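Handout for Week 6: Taking Over a Team in the Middle of a Season

Coaching and Team Leadership, evening section
Instructor: Iwona Rutkowska

Welcome back, everybody. I promised last time that I would write up the second half of the talk, the part we rushed through while people were putting their coats on, and so I have gone back to my own notes and filled them out a little. Please read them before we meet again and bring the worksheet from Week 5, even if yours is only half done.

1. Where we left off

We were talking about what happens when a head coach leaves and somebody already in the building is asked to step up. Most of you said you would rather play for a person you already know, and I understand that, I really do. But a coach promoted from the assistant's chair has a funny problem to deal with. For years the players have come to that person with their complaints. The assistant is the one who stays late to work on your backhand and who knows that your knee hurts. Now, between one practice and the next, the same person is picking the lineup. 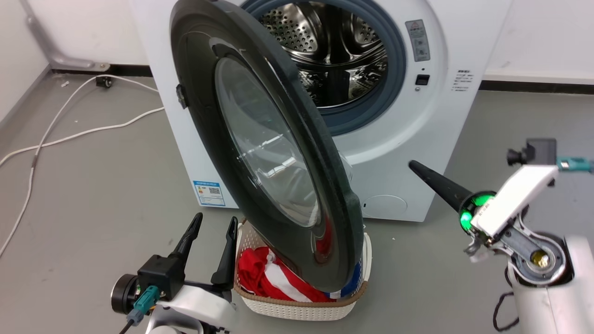 Valdir Portela, who kindly visited us in September, called this "the week the phone goes quiet." He had been the assistant at Padovari, a women's volleyball club, for two seasons when he was handed the top job. Players who used to send him messages late at night stopped doing it. He told us he took it personally at first, and then he began holding short meetings with each player, 15 minutes apiece, with the door closed and no notebook on the table. I asked him afterward why no notebook, and he said a notebook makes people talk as if they were in court.

2. The first meeting with the whole team

Keep it short. I know that sounds strange coming from me, given how these classes tend to run over! Valdir's first talk at Padovari lasted 20 minutes and he still thinks it was too long. What players want to hear at this point is fairly plain: when practice is, who is captain, whether the style of play is going to change, and whether the places in the team are open again.

Try not to speak badly of the coach who left. Some of the players will have loved that coach. Some will have been waiting for the day. You will not know yet which ones are which, and you may be surprised when you find out.

3. The Ellgate case

Ellgate is the field hockey club in your reading packet, and I'd like you to look at it again with fresh eyes. The coach was let go after a run of losses and a long quarrel over fitness testing. The board chose an outside coach, Sadowski, who arrived with a reputation for order and who changed the captain on the first day.
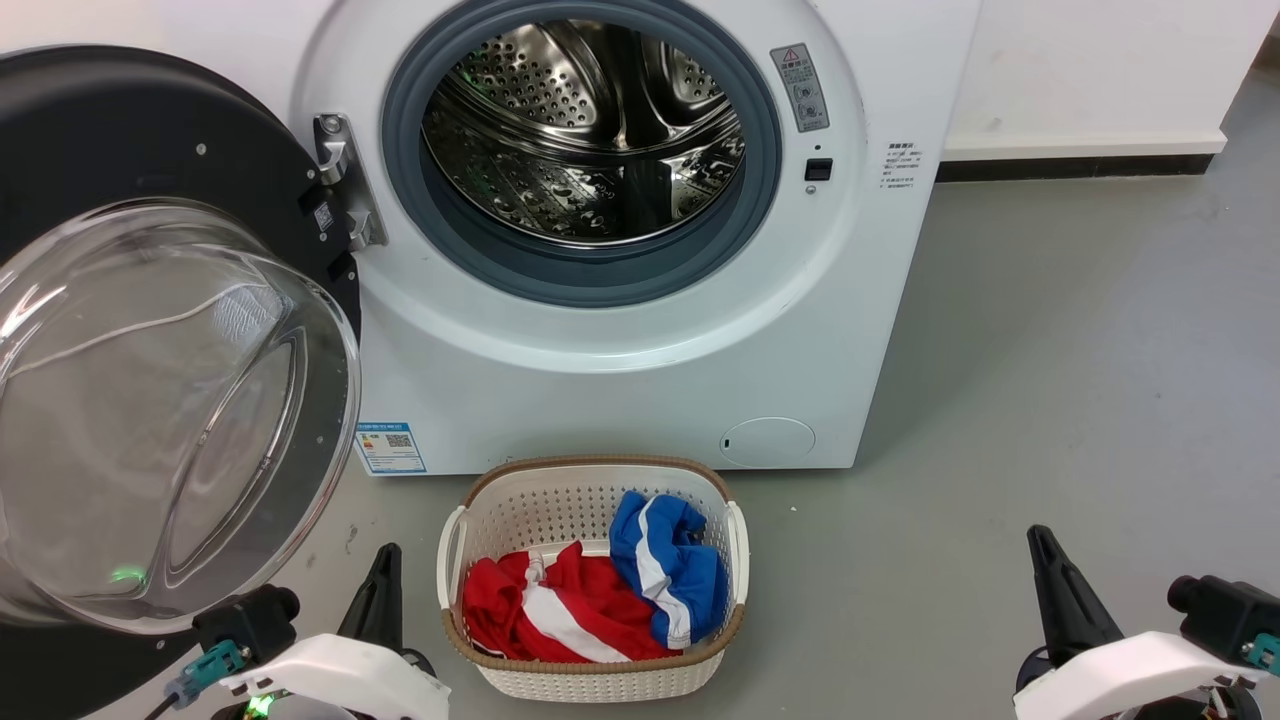

Now, the packet makes this sound like a disaster, and the local paper certainly treated it as one. But read the player interviews slowly. Several of the younger players were relieved. The old captain herself says she was tired and had wanted to give up the armband since the winter. What upset her was hearing the news in front of everyone, with no word beforehand. So we have a decision that may well have been right and a way of doing it that cost Sadowski the older half of the squad for most of the spring.

When you write about this case, please keep those two things apart. Last year's papers tended to mix them up.

4. Support from above

A new coach needs to know what the board expects, and preferably in writing. Is this job until the end of the season, or is it a tryout for the permanent post? Players can smell the difference. The Grallance rowing program left the question open for months, and by the end the rowers were asking each other who would be coaching them in the summer instead of asking the coach.

There is also the matter of staff. If you move an assistant up, somebody has to do the assistant's old work, and small clubs often forget this until the video sessions stop happening.
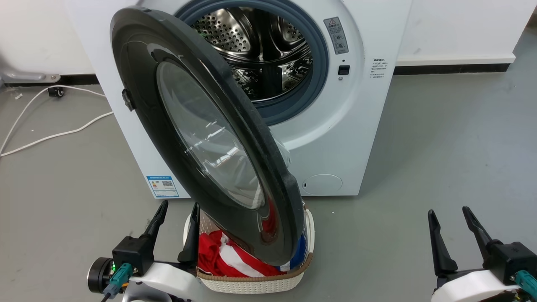
I would add a word about parents and fans, especially for those of you working with youth teams. They will write to you. Answer the first letters kindly and briefly, and don't discuss any one player with another player's family, however friendly they are and however good the cake.

5. For next time

Read the Grallance chapter through to the end, including the appendix with the training calendar.

Write 800 words on this question: if you had been in Sadowski's place, how would you have handled the captaincy during the first two weeks? Use at least one of the player interviews.

Those of you who are coaching now may write about your own team if you prefer, but change the players' names, please. I'll be in my office from 4:30 if you want to talk an idea over first.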